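About Bonbridge Water Testing

Bonbridge is an independent laboratory serving rural and regional properties. We analyse tank, bore and dam water for households, farms, schools and small councils. The laboratory was set up by the Naidu family and is still privately owned. It has no commercial interest in filters, pumps or treatment chemicals.

What we test

Standard panels cover pH, hardness, turbidity, total dissolved solids, nitrate, lead, copper and E. coli. Extended panels add arsenic, fluoride and a range of pesticides. Last financial year we reported on 3,691 samples from 949 properties. Of the routine reports, 93 per cent were issued within six working days of receipt.
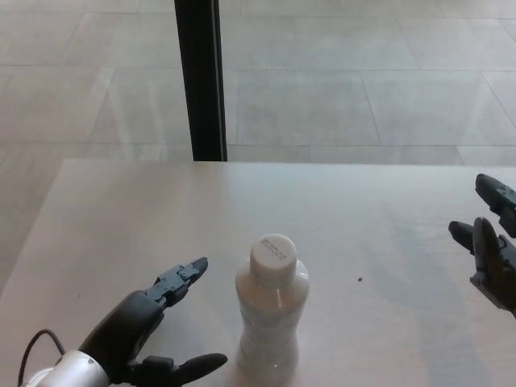

Where we work

Our main laboratory is at Nevell. The Skolimano depot receives samples only and closes at 3 pm. Microbiological samples must reach either site chilled and within 24 hours of collection. Samples outside this limit are logged, and the client is asked whether to proceed or resample.

Reporting

Results are issued as a PDF with the method, the limit of reporting and the relevant guideline value beside each figure. Raw data is kept for seven years and can be supplied as a spreadsheet on request. We do not provide medical advice.

Fees are reviewed each July. The current schedule is on the Forms page.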